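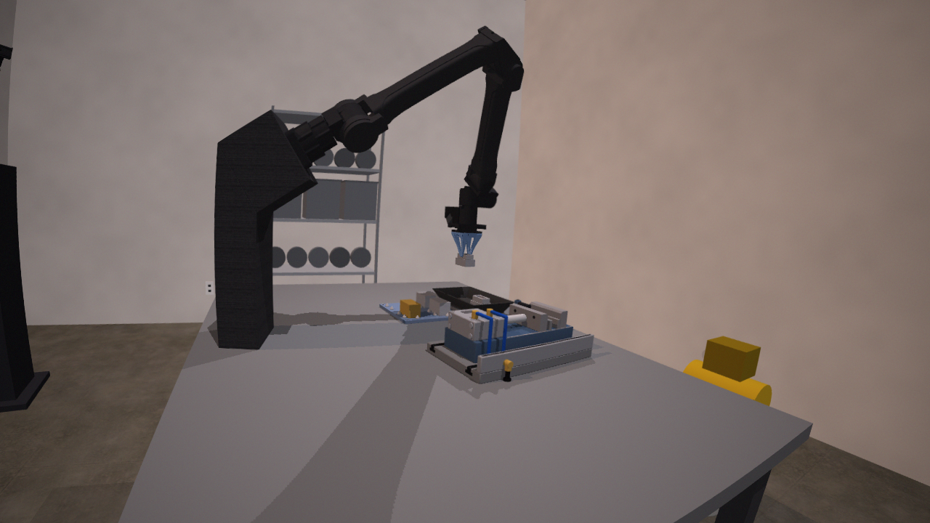
Robot arm with blue gripper fingers above a worktable. Computer rendering.

Peat-free seedling trial at Vernach
Progress report to the Bustitura Fund
April 26, 2021

You asked for a report on whether the Plindora mix is doing what its supplier told us it would do. My short answer is that I don't know yet, and I would be wary of anyone who says they do.

Where we are

Sowing finished on schedule. We filled 194 trays, split between Plindora and our old peat mix, and set them out on the greenhouse benches at Vernach. Tomatoes and lettuce went first, then peppers, then the marigolds we added at the Fund's request. Watering was by hand. The timer bought in December is still in its box, waiting for a fitting that matches our tap.

For the first emergence check we took only the Plindora tomato trays. Of 900 seeds sown, 698 came up. That number has already been passed around as good news, and I wish it hadn't been. We don't have the matching count for the peat trays, which were sown later and checked by a different person using a looser idea of what "up" means. Until both sets are counted the same way, 698 is just a number about one batch of tomatoes.

What the supplier says

The sheet that came with the mix promises stronger roots, less watering and "visible vigor." I can test the second of these. I can test the first if we are willing to wash out and throw away a good many plants. I have no idea how to test the third, and when I wrote to ask what was meant I was sent the same sheet again.

Masanobu Shibata, who does most of the watering, thinks Plindora dries out faster on top and stays wet underneath. He may be right. If so, we've been overwatering it, and some of the green film on the surface is our own doing. He has begun lifting trays to judge them by weight, so the two mixes may now be getting different care from the one they got in the first weeks. I've asked him to write down which trays he skips.
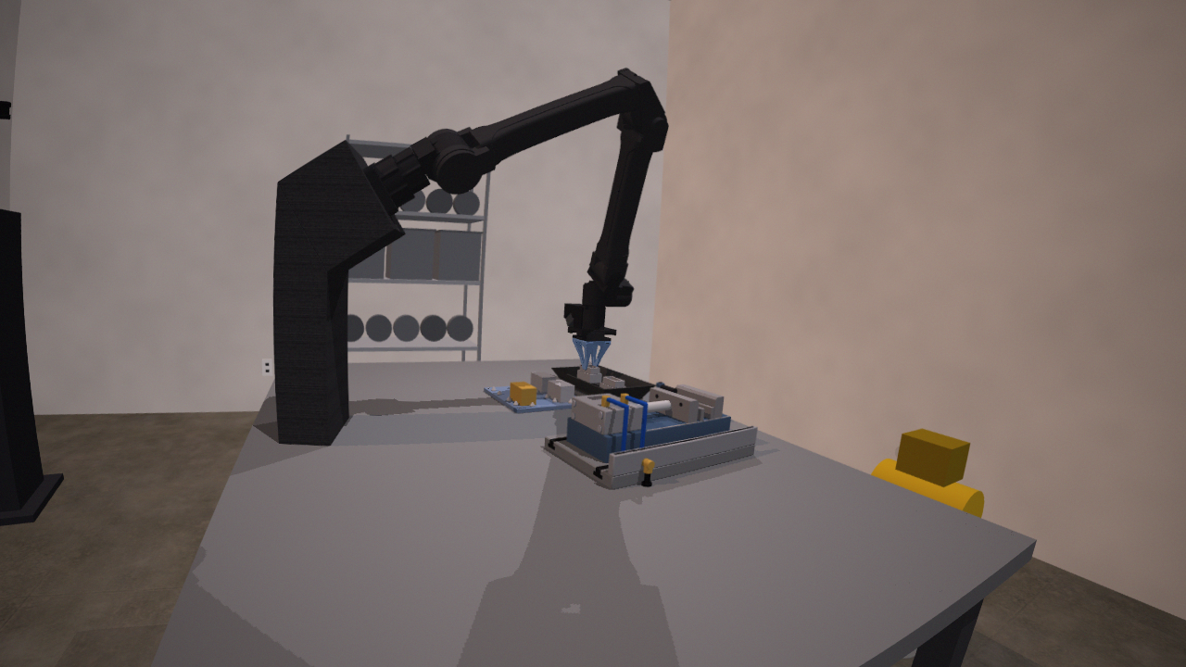 Light is the part of this trial I trust least. The plan assumed that every place on a bench was as good as any other, and it plainly isn't. The propagator cabinet stands at the left-hand end of the main bench and the trays next to it are pale and stretched. One tall object is enough to do this: look at the black pedestal on the left of the gray table in the rendering, and at the broad shadow it lays over the tabletop toward the front. Our cabinet is wider, and most of the trays in its shade happen to be peat. Any comparison that leaves them in flatters Plindora.

We have started moving trays one place along every few days. It's a nuisance and it can't undo the weeks already lost. I'd sooner drop the shaded trays from the results and say so.

Heat mats

The Jiang mats work, in the sense that they get warm. Whether they hold the temperature on the dial is another matter. I put 3 of them side by side with a soil thermometer in each and got three different readings at the same setting. We've marked which trays sat on which mat. I don't want to order more until I've talked to the shop.

Money

Spending is within budget, mostly because we haven't paid for the root testing. The mix itself cost more than the quote once delivery was added. Please don't read the underspend as a saving.

What happens next

Both tomato sets will be recounted by one person in one day. Lettuce will be weighed at harvest, shaded trays apart. The peppers are slow in both mixes and I have nothing to say about them.

I would ask the Fund not to put out the leaflet on switching to Plindora until the recount is in. The draft I saw says the trial "shows clear benefits." It doesn't show that, and I'd like the line taken out.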